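Roel Vandenberghe had agreed to 2 hours and he kept looking at the clock over the door. The ballroom at Predstead was being mopped for the evening class, so we sat in the office with the heater on.

I had come to ask about the film. "Clurngate Social," his documentary on couples who took up ballroom after leaving one country for another, has been praised for its heart, and I told him I wasn't sure what that meant.

"It means people cried," he said. "I don't know if that's praise."

He came to dance late, after years of editing corporate videos for a company called Mellex. The film runs 72 minutes and was cut from 800 hours of footage, a figure that appears in every press note. I asked if anyone had checked it.

"I have a spreadsheet," he said. He didn't offer to show it to me.

My trouble with the film is how easily everybody in it is healed. A couple argues in the kitchen, the music starts, and the argument is over. Vandenberghe shrugged when I said so.

"They still argue. I had an hour of it and it was boring. You would have walked out."

Maybe. I would have liked the chance. 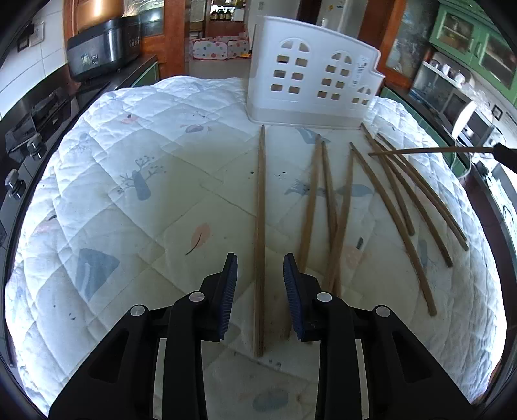 Seo, who dances in the second half of the film, told me by phone that she has watched it once and doesn't plan to again. The waltz at the end was shot in June, months before the scene it seems to follow. "My hair is different," she said. "Look at it."

I put this to Vandenberghe. He said the order of a film is the director's business and that every dancer signed a release.

He was more forthcoming about money. The first public screening took in $2,183, and he says all of it went to hall rent. A second film is planned, on competition judges. Would he leave the arguments in this time?

"Judges don't argue," he said. "They write a number down and go home."

I doubt that, too. Then the students started coming in, and he went to find his shoes.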